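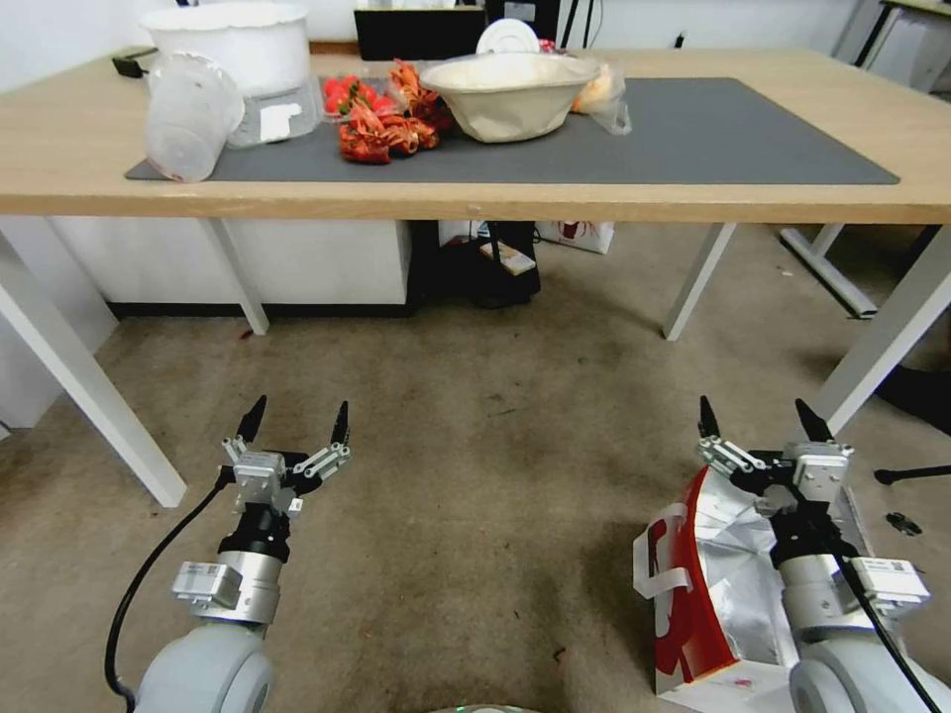 Felicidad Samonte asked after the run-through whether the talk treats contamination as a sorting problem or a buying problem, and said the title slide should tell people which. Title now reads: Lunch packaging and the organics stream, Dondstead trial. Say at the start that it is both, and that the first half deals with sorting.

Slide 1. Scope

Small commercial buildings only. No restaurants, no schools. Tenants bring lunch in or order it; the building supplies the bins and Flemska collects. Organics go to the Yatsenko site, garbage goes to landfill, recycling is a separate contract and is left out of this talk except where it leaks into the other two.

The trial ran for six weeks, ending in August, in six buildings. Mention that August is a light month for offices. Fulgencio Gallardo will be in the room and can take questions on collection schedules.

Slide 2. What we mean by contamination

Read the definition slowly. Anything in the organics bin that the Yatsenko site will not accept at the gate. It is a definition by receiver. A fork marked compostable counts as contamination in Dondstead even though another town may take it. People in the audience from other regions should check their own acceptance list before borrowing our categories.

Measured by item and by weight. Weight understates film and thin plastic very badly. Item counts overstate stir sticks. We report both and use item counts for the charts.

Slide 3. Paper that is mostly paper

Bags, wraps, napkins, tissues, pizza boxes. Uncoated paper is accepted, greasy or not. Coated paper is not. The coating is hard to judge by eye, and the tear test is slow at a bin. Tenants guessed, and they guessed in both directions.

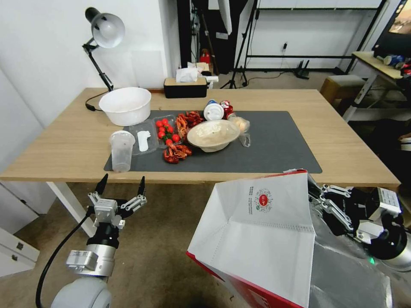
Takeout bag, white paper with red trim.

A bag is easy if it is empty. The trouble is a bag used as a carrier for the rest of the meal: folded shut and dropped in whole, with the cutlery and sauce packets inside. Our sorters logged the bag as one item and opened it, then logged the contents separately. The full log for the trial has 527 contaminated items. Do not give a percentage here. The total for clean items was kept at only some of the sites, and someone always asks for a rate. The answer is that we do not have one that covers every building.

If asked about staples: the site accepts them.

Slide 4. Cups and lids

Cold cups and hot cups behave differently. Hot cups are coated fibre and people take them for paper. Cold cups are clear plastic, and the confusion is between ordinary plastic and the plant-based kind, which looks the same across a kitchen.

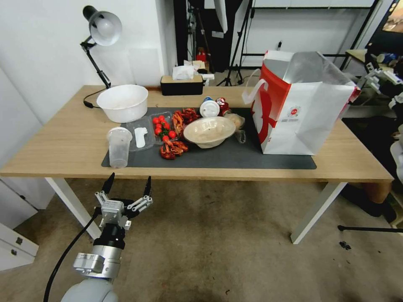
Clear plastic cup with a white lid.

Lids are worth a minute. They get separated from cups at the bin and go wherever the nearest opening is. The sign at Curnomska House showed a cup with its lid on, and tenants read that as an instruction to leave it on. The revised sign shows cup and lid as separate drawings, each with an arrow. We did not test the revised sign long enough to report on it.

Liquid: ask people to empty cups in the sink. Leftover drink adds weight, and Flemska bills by weight.

Slide 5. Clamshells and fruit containers

This is the slide that draws the most questions from property managers. Leave time.

A clear container with spoiled fruit in it contains material we want inside material we do not. The tenant has to open it, tip it and then split it between two bins. Most will not do this after lunch with a meeting coming up. They pick one bin, and which one depends on which is closer.
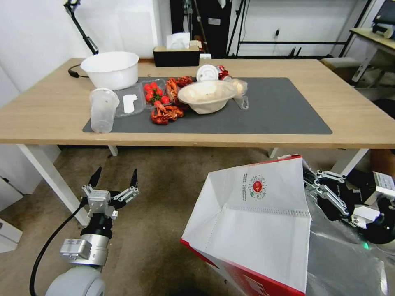

Clear clamshell tray with spoon; cherry tomatoes in a second container.

Point out that cutlery left in a tray travels with the tray. Where the tray goes in organics, so does the spoon, and the spoon is the piece most likely to get past the screen at the site.

Bin order mattered more than sign design in our notes. Organics first, then a scraping ledge, then garbage. Curnomska House had them the other way around until the midpoint. Show the floor plan, do not show the bar chart; the bars come from too few collections.

Slide 6. Buying

Return to Felicidad's point. Building managers can control catered meals and vending. They cannot control what a tenant carries in. Suggested lease wording is on the handout, second page. Read only the first clause aloud.

Questions likely: odour, fruit flies, who washes the bins. Flemska washes the outdoor carts. Indoor bins are on the cleaning contract, and the cleaning contract usually predates the organics program, so check it.

Handouts are in the box by the door. Leave the contact slide up during questions.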